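Working From Home in Skarnville: Your Questions

I get a lot of the same emails about setting up a home office, so I finally put my replies in one place. Keep them coming!

Do I need a spare room?
Nope. My first desk was 26 inches wide and lived at the end of a hallway, and I got plenty done there (also plenty of bruised elbows). What you want is a spot you can walk away from at dinner time.

How much should I spend on a chair?
Try used first. I paid $100 for mine at the Walham flea market and I've sat in it every workday for four years. Sit in it for ten whole minutes before you hand over any money, even if the seller stares.
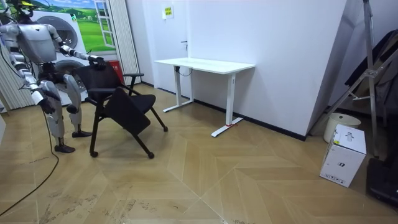 One reader wrote in to disagree, saying used chairs are a gamble and she'd skip lunches out for a month before she'd buy another one. Fair enough! If you buy new, check the return window and keep the box till it's over.

Does it matter which way my desk faces?
More than I expected. I had mine facing the window and squinted all morning. Side-on to the light works for me, and my video calls look less like a hostage tape.

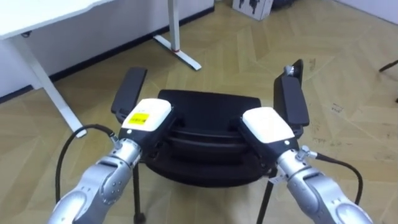
Posted by Upadhyay | November 25, 2025

What about noise?
I share a wall with a drummer, so I have opinions. A thick rug helped a bit, a bookcase against the wall helped a lot, and earplugs did the rest. Cheap foam ones are fine. I bought a bag of 266 and I'm still finding them in coat pockets.

Is a standing desk worth it?
I loved mine for about 28 days and then quit raising it. Now I take phone calls standing at the kitchen counter, which costs nothing. If you're tempted, borrow one first. The Rutow library has one you can book for an afternoon.

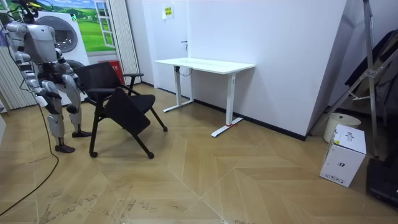
You may love standing more than I did, and plenty of people do, so don't let me talk you out of it. Just wear decent shoes, and put something soft underfoot if your floor is hard.

Can I write off my internet bill?
Please ask a tax person! I got this wrong once and spent most of February on hold.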